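# 哈希值对上了，然后呢

电子数据取证这一行有个根深蒂固的习惯：镜像做完，算一遍 SHA-256，源盘和镜像一致，填进表格，此后所有人都默认“完整性已验证”。报告写到这里往往只有一行字。庭上对方若是问起，回答也只有一行字。

本文的观点是，这一行字承担了它承担不起的分量。哈希校验只回答一个很窄的问题：两个字节序列在两个时间点上是否相同。它不回答数据从哪里来，不回答读取时设备处于什么状态，也不回答工具在解析阶段做了什么。把这几件事都塞进“完整性”三个字里，是目前多数取证报告最大的结构性缺陷。

## 机械硬盘时代留下的假设

现行流程的骨架来自机械硬盘。只读锁接上，盘片上的内容不会自己变，今天读一遍、下个月读一遍，除非出现坏道，结果应当逐位相同。在这个前提下，哈希值确实接近于一枚指纹：任何人在任何时候都可以重算一遍，得到同一个数。

固态存储把这个前提拿掉了。主控在通电后会自行执行垃圾回收，已经收到 TRIM 指令的块可能在数秒内被清空，只读锁拦得住主机发出的写命令，拦不住主控内部的动作。两次读取之间哈希不一致，在这类介质上并不必然意味着有人动过手脚；一致，也只说明恰好没有发生变化，或者变化已经在第一次读取之前完成。

手机更进一步。现在的智能手机几乎不存在传统意义上的物理镜像。文件级加密之下，脱离设备密钥读出来的闪存内容没有分析价值，实务中拿到的通常是经由代理程序、备份接口或者漏洞链提取出的文件系统副本。提取过程需要设备开机，需要部分系统服务运行，有时还要在设备上写入一个临时组件。日志在滚动，数据库的 WAL 文件在合并，时间戳在更新。对同一部手机连续做 2 次完整文件系统提取，得到的压缩包哈希几乎不可能相同。

此时报告里那个哈希值，对应的对象是提取工具输出的文件，而它和设备本身之间的关系，哈希一个字也没有说。

## 解析层才是出错的地方

我在过去几年复核过不少报告，真正有争议的错误很少出在镜像环节，绝大多数出在解析层。

常见的一类是时间。同一个应用的不同数据表可能分别使用 Unix 秒、Unix 毫秒和 Mac 绝对时间，应用升级后字段含义还会改变。工具厂商的解析模板跟不上应用版本时，软件通常不报错，它会照常输出一个看上去合理的时间。时区处理同样如此：有的工具按设备时区显示，有的按分析机时区显示，有的一律显示 UTC，而导出的 PDF 里未必注明用的是哪一种。

另一类是删除记录的恢复。从 SQLite 空闲页里雕刻出来的记录，字段边界是推断出来的，联系人与消息正文之间的关联有时也是推断出来的。界面上这些记录与活动记录并排显示，区别只是一个小图标，导出成表格后连图标都没有了。读报告的检察官或律师无从知道哪一行是数据库里明确存在的，哪一行是算法拼出来的。

第三类是归属。设备上有某条浏览记录，推不出某人浏览过该页面；预加载、同步、后台刷新都会产生相似的痕迹。这原本是教科书内容，但自动生成的时间线把它们统一画成“用户活动”，措辞由模板决定，签字的人往往没有再改。

以上三类错误，镜像哈希全部通过。

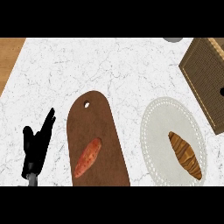

*大理石台面与黑色夹爪，计算机渲染图*

## 双工具验证的水分

业内给出的标准答案是双工具验证：用另一款产品再跑一遍，结果一致即可采信。思路没有问题，执行起来水分很大。

首先，两款商业工具可能共用同一个开源解析库，或者参考了同一篇公开的逆向文章。两边都错成同一个样子，一致性就失去了意义。厂商一般不公布组件来源，使用者没有办法判断两次验证是否独立。

其次，所谓一致，多数实验室核对的是条目总数。总数相同而内容错位的情况我见过，总数不同但差异完全可以解释的情况我也见过。后者常常引发无谓的返工，前者直接放行。

再次，验证很少针对具体版本。实验室的验证档案里写着某工具“已验证”，翻开看，测试用的是两个大版本之前的程序，测试样本是一部早已停售的手机。工具平均每月更新，验证每年做一次，中间的窗口期没有任何约束。

同行 Li-hua Tsao 对此的看法比我宽松。她认为要求每个小版本都重新验证不现实，应当按案件中实际依赖的数据类型做局部验证：案子靠聊天记录定性，就只验聊天解析器；案子靠定位，就只验定位。我基本接受这个方案，但要加一个条件，验证用的样本必须有独立的真值记录，也就是有人按脚本操作设备，同时在设备以外记下每一步的时间和内容。没有真值的样本只能证明工具能运行。

## 一个可操作的方案

批评流程容易，下面给出我认为可以立即执行的做法。为了方便讨论，把参与对象用代号表示：提取工具记作 Deltov，主解析工具记作 Vitus，复核用的解析工具记作 Kourkoulas，案件管理系统记作 Wemico。

一、哈希值后面必须写明对象。不写“检材哈希”，写“Deltov 输出的 tar 包哈希，于提取结束后计算”。若提取过程中设备处于开机状态，同一段内注明，并列出已知会因此变化的目录。

二、提取日志与提取结果同等保存。日志单独计算哈希，存入 Wemico，不允许只保留最终报告。很多争议本可以靠日志里的一行警告解决，前提是日志还在。

三、结论所依赖的每一条关键记录，都要给出回到原始数据的路径：文件、数据表、行号，必要时给出偏移量。Vitus 显示的内容只算索引，不算证据。分析人员应当用通用的数据库浏览器或十六进制编辑器亲自看过那几个字节，并在工作笔记中留下记录。

四、Kourkoulas 的复核不看总数，看抽样。从关键数据类型中随机取 15 条逐字段比对，含时间戳的原始整数值。出现差异时两边都不预设为正确，回到原始数据判断。随机抽样之外，关键记录全数比对，不得以抽样代替。

五、恢复记录与活动记录分表列出，恢复记录逐条标明推断成分。这一条会让报告变长，也会让一部分恢复结果显得没那么有力。这是它们本来的力度。

六、工具版本、解析模板版本、分析机的时区设置，全部写进报告正文，不放附录。附录经常在复印时丢掉。

这套做法的成本主要在第三条和第四条。以我自己经手的案子估算，一部普通手机增加的工时在 12 小时以内，其中大部分花在首次接触某个应用版本时建立对照笔记上，笔记可以复用。对于积案严重的实验室，这个数字并不轻松。但目前省下来的工时只是推迟到了庭审阶段，届时要付的人更贵，检材也可能已经发还。

## 几点反对意见

最常听到的反对是：法庭并没有要求这么细。这话在多数案件里成立，原因是多数案件里对方没有聘请技术专家。以对手的准备不足作为质量标准，等于把标准交给了对手的预算。

第二种反对来自厂商一侧：工具经过内部测试，用户重复验证没有必要。内部测试若公开样本、公开通过率、公开已知缺陷，我愿意少做一部分。目前多数发行说明里写的是“改进了若干应用的支持”，哪个应用、哪个字段、之前错在哪里，一概没有。已经用旧版本出具过报告的人，无法据此判断是否需要更正。我认为发行说明里最低限度应当有一张表，列出本次修正影响到的数据类型和受影响的历史版本。

第三种反对更实际：写得越细，对方律师可攻击的地方越多。短期看确有此事。一份承认某条记录含推断成分的报告，质证时会被反复追问那一条。不过追问有明确答案时，问答很快就会结束；真正难收场的，是分析人员在庭上第一次得知自己引用的那条消息来自空闲页。

哈希校验应当继续做，也没有替代品。需要改的是报告模板里的那个栏目名。把“完整性验证”改成“提取文件一致性校验”，再另设一栏填写解析验证的范围、样本和日期。第二栏如果没有做，就写“未进行”，由签字人负责。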